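Workshop supplies > Casting and mold making > Silicones > Fedley 16 Skin Silicone

Search products, part numbers, guides

Fedley 16 Skin Silicone, two-part kit

Posted 19 October 2020 by Notburga Prantl

Fedley 16 is a platinum-cure silicone for creature skins, masks, prosthetic pieces and puppet parts. It comes as two liquids, Part A and Part B, mixed in equal amounts by weight. The cured rubber has a Shore hardness of 00-16, soft enough to fold over a knuckle or wrinkle at the corner of a mouth. It replaces the older Fedley skin silicone, which we no longer stock.

We sell it in two kit sizes. The small kit makes 1000 grams of mixed rubber, enough for a set of facial pieces or a small hand puppet. The shop kit comes in pails and is priced on request. Both sizes include Part A, Part B and a printed mixing sheet. Pigments, flocking and softener are sold separately.

What it is used for

Most customers buy Fedley 16 for one of the following jobs:

- Full and half masks with a fabric backing
- Prosthetic pieces run in an encapsulating plastic skin
- Skins over a foam or fiberglass understructure
- Mechanical heads, where the skin has to move with the levers and come back to rest
- Background creatures that will be seen at a distance and need to survive a lot of handling

For mold making, choose a firmer product. Fedley 16 tears at thin edges when it is used as a mold rubber, and it will not hold a heavy casting in shape without a thick mother mold. Koller Mold Rubber is on the next page of the catalog and costs less per pound.

Working time and cure

Pot life is 16 minutes at normal room temperature. A warm shop shortens it. If you are filling a large head mold with a single batch, chill both parts overnight in a refrigerator that is not used for food, and weigh them out cold.

Leave the piece in the mold overnight before opening. The surface will feel firm well before the thick areas are done, and a nose or brow opened early can slump. Full strength is reached after 72 hours. Do not hang a skin on a mechanism, punch it for hair or stretch it over a core before then.

Gentle heat speeds the cure. Plaster molds should be fully dried before they go into a warm box, as trapped moisture makes pinholes along the surface.

Mixing

1. Stir Part B in its own container. The additives settle on the shelf.
2. Weigh Part A into a clean plastic cup. Add pigment now, before Part B goes in.
3. Weigh in the same amount of Part B.
4. Stir slowly, scraping the sides and bottom, until there are no streaks. Pour into a second cup and stir again.
5. Degas if you have a vacuum chamber. The mix rises to several times its height, so use a cup with plenty of room.
6. Pour in a thin stream from one corner of the mold, or inject from the lowest point with a syringe.

Brush application also works. Use a thickener and build the skin in at least three coats, adding each one while the last is still tacky. Pirmin Rainer at our counter can set you up with the right thickener, but bring the dimensions of the mold with you or email them first.

Things that stop it from curing

Platinum silicones are easily spoiled by other materials. Sulfur clays are the usual cause, and the problem carries over even after the clay has been cleaned out of the mold. Latex gloves, tin-cure silicone, some 3D printing resins and certain wood glues will do it too. Wear nitrile or vinyl gloves.

Printed molds need particular care. A resin print that looks dry and hard can still leave a layer of sticky rubber against the surface. Post-cure the print, seal it with two coats of clear acrylic and run a small test in a corner that will not show. We can't refund kits spoiled by contact with another material.

Epoxy and fiberglass molds are fine once they are fully cured. Use a release agent in the first few pulls from any new mold.

Softening the rubber

Musard Softener can be added to lower the hardness. For mask skins, keep it under a third of the total weight. Cheeks and jowls in encapsulated pieces can take much more, but the rubber inside becomes a gel and has no real strength of its own. Softener will also leave an oily film on an unsealed skin, and paint won't stay on it.

When a single skin needs both firm and soft areas, pour the soft mix first into the areas that need it, wait until it has just set, then fill with the regular mix. The two will bond as long as no release has reached the surface.

Color and paint

The cured rubber is translucent with a slight milky cast. For skin tones, a small amount of flesh pigment and a pinch of red flocking give a good base. Start with less pigment than you think is right. Dark reptile and insect skins are better with most of the color in the paint.

Only silicone sticks to silicone. Paint with a silicone paint base thinned with the matching solvent, in several light passes, and powder between them. Acrylics and rubber mask grease will rub off.

From a customer

Ziad Hattar used Fedley 16 for the swamp creature in the short film Pendgate, with a torso skin, two arms and a pull-over head:

"We ran the head three times. The first one had a seam we couldn't hide under the gill flaps, and the second was my fault, I rushed the pigment. The third is the one in the film. It went on and off the performer for nine shooting days and the only damage was a small tear at the zipper, which we patched with the same rubber and a bit of power mesh. The arms needed powder every time or they grabbed the undersuit."

The arms were poured without fabric backing. We recommend a layer of power mesh in any skin that will be worn more than once.

Specifications

Hardness: Shore 00-16
Mix ratio: 1 to 1 by weight
Pot life: 16 minutes
Demold: overnight
Full strength: 72 hours
Elongation at break: 1000 percent
Color: translucent
Shelf life: printed on the label, unopened
Storage: indoors, lids tight, away from freezing 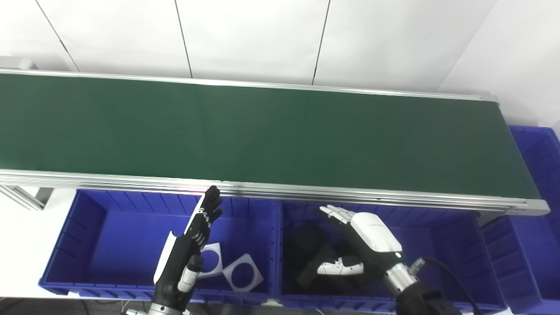
Ordering and shipping

Small kits are kept in stock and go out by ground. Shop kits are made up to order, and Mathias Hofstetter will confirm the price and ship date by email. Orders over 300 dollars ship free within the lower 48 states. Neither part is classed as hazardous, but the solvent for the paint base is, and it travels in a separate box with its own fee.

Check both lids when the kit arrives and note the batch numbers. Parts from different batches shouldn't be mixed together. If you expect to need more for the same build, order it all at once and ask for a matched batch in the comments box. A color-matched arm poured from one batch and a head from another can differ slightly in cast, which shows under a cool light.

Customer pickup is available at the side door. Bring the order number.

Batch note

Kits made before April have a gray lid on Part B. Later kits have a blue lid. The formula is the same and the instructions above cover both, but the gray lids are harder to reseal after opening. Press down all the way around and store them upright. If the material in an opened gray-lid container has formed a skin, throw out that container and do not stir the skin back in.

Cleanup and handling

Wipe up spills with paper towels while the material is still liquid, then go over the area with isopropyl alcohol. Keep Part A and Part B stir sticks apart. A smear of one on the rim of the other is enough to set the lid in place.

Cured rubber peels out of plastic cups and can go in regular trash. Leftover liquid should be mixed and allowed to cure first. Do not pour either part down a drain.

For pieces that go on a person's face, patch test the adhesive and remover as well as the rubber, and keep all of it out of the eyes. Uncured material should never be applied directly to skin. For lifecasting, see the separate page.

Related items

- Musard Softener, pint and gallon
- Koller Mold Rubber, firm
- Silicone paint base with solvent
- Power mesh, nude and black, sold by the yard
- Red and blue flocking, small jar
- Nitrile gloves, box

Technical questions go to Fabian Moser. Include the mold material, the sealer, the release you used and the batch numbers from both lids. A photo of the problem area helps, and so does a note on how cold the shop was overnight.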